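Cuidado de una mesa de madera clara

Una mesa de madera clara enseña enseguida el polvo fino y las marcas de roce. Con una limpieza corta y frecuente se mantiene bien durante años.

Para el día a día, pase primero un paño seco de microfibra, siempre en el sentido de la veta. Después, uno apenas humedecido en agua tibia con unas gotas de jabón neutro (en 300 ml de agua sobra con media cucharadita). Seque a continuación. El agua parada levanta la fibra y deja cercos.

Los cercos recientes salen a veces con un paño seco y algo de calor de la mano. Si no salen, lije muy suave con grano fino – solo la zona afectada – y vuelva a aplicar aceite o cera. Nosotros usamos la cera incolora de Starnis, dos capas, con una noche entre una y otra.

Evite la lejía, el amoniaco y los estropajos verdes. Ponga fieltro bajo todo lo metálico o pesado que se quede encima y cámbielo cuando se endurezca. En agosto, si da el sol directo, baje la persiana: la madera clara amarillea de forma desigual.
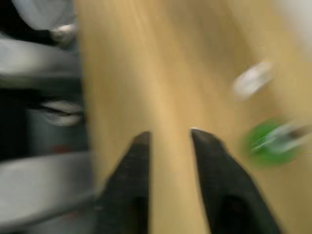

Una lectora respondió que en su casa la cera se quedaba pegajosa hasta que empezó a aplicar la mitad y a retirar el sobrante a los diez minutos.

Contacto | © 2022 Flustitz | Volver arriba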